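Start with an empty caddy. If yours came from the back of a drawer, tip out the crumbs, wash it in warm soapy water and let it dry upside down on a dish towel. Plastic ones hold water in the corners, so leave it for at least 30 minutes.

## What you need

- a utensil caddy with separate compartments
- white sticky labels and a marker
- a dry cloth
- the utensils you use every week

## Sort before you fill

Put all the utensils on the table and make piles by type: spoons, forks, butter knives, serving pieces. Anything cracked goes in the trash. Plastic spoons with rough edges on the bowl should go too.

Then look at how many of each you need within reach. For a household of four, up to 80 pieces may come out of the drawers, and a caddy won't hold that. Keep the daily ones and box the rest. I store the extras in a Hultenen tub under the sink.

## Label the compartments

Wipe the front with the dry cloth and press each label down from the middle outward. Single letters or numbers are enough if everyone at home knows the code. Write large. Freya Bloxham uses a colored outline on hers, which makes them easier to spot from across the kitchen.

Labels on smooth plastic peel after a few washes. Take them off before the caddy goes in the dishwasher, or wash it by hand.

## Fill it

1. Set the caddy toward the back of the table or counter, with the slots facing you.
2. Hold each spoon by the handle, bowl down, and lower it into its compartment.
3. Do the forks the same way, tines down.
4. Put knives in last, blades down.
5. Stop when a compartment gets tight. You should be able to pull one spoon without lifting three others.

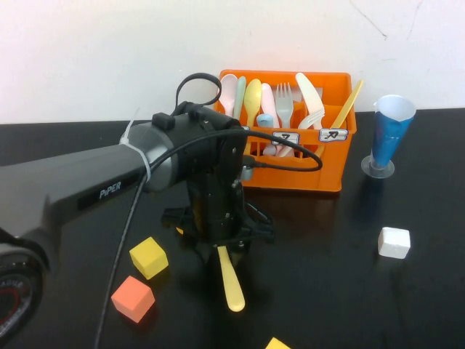 *Page last changed: May, by Rhea Dizon*

A bright orange caddy like this one is easy to find on a dark tabletop, and pale yellow spoons show up well against it. Glossy black surfaces show every drip, so wipe underneath when you wipe the table.

## Upkeep

Empty the caddy every 2 weeks and rinse out the bottom. Monday evening works for us, after the dishes are put away. Dry the compartments fully before anything goes back in. If spoons keep ending up with the forks, move the labels higher on the front or rewrite them with a thicker marker.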